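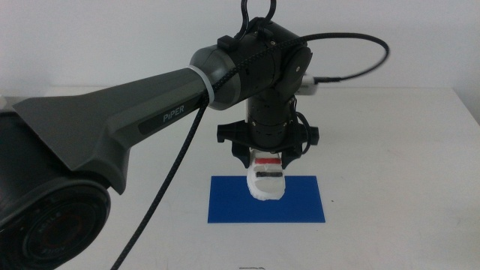 Start with the table and work back to the arm, one reader wrote after my last post on the budget, and get the second gripper only after the first one wears out.

Home | Blog | Workshop | Money Stuff | About

I've been chewing on that all week, because my spreadsheet had it the other way around! I'd put nearly everything into the arm and left 13 percent for all the rest (cables, mats, a decent tabletop, spare fingers). Then I got the quotes back from Lolto and Vakulenko, and shipping alone ate up about 20 percent of the smaller one.

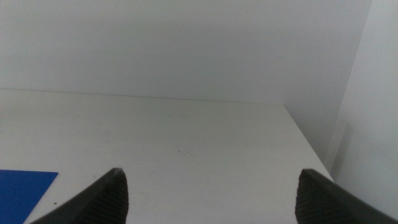 So I'm moving money around. Fingers are the part I expect to replace most often, and I'd like 2 full sets in the drawer before August, plus a little something set aside for the boring stuff like clamps and a longer power strip. Pluven has a lease plan too, which I keep going back to late at night with a cup of tea, and I still can't decide if it's a bargain or just a slower way of paying more.

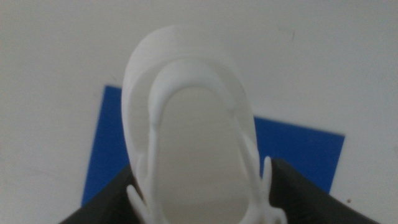
Leasing made sense for us at Wumbridge, went another comment, but read the part on returns twice, and ask who pays for the crate. I hadn't even thought about the crate, so that's a new row on the spreadsheet.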